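3.2 Where people keep their cards at home
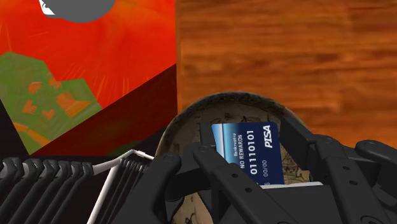 Figure 2. A blue credit card standing upright in a round bowl.

We had expected, perhaps a little fondly, that most people would keep their bank cards in a wallet and leave it at that. The diaries from Lirkdale and Brerow told us otherwise. Of the 171 households that finished the April diary, 90 named a second resting place – a bowl, a drawer, a coat pocket – and many of them wrote about it with real affection. Chowdhury households leaned toward the kitchen. Joelle Karaki, who coded the answers, kept "bowl" and "dish" apart for six weeks before we agreed to join them, and we have used the joined group in all the tables that follow.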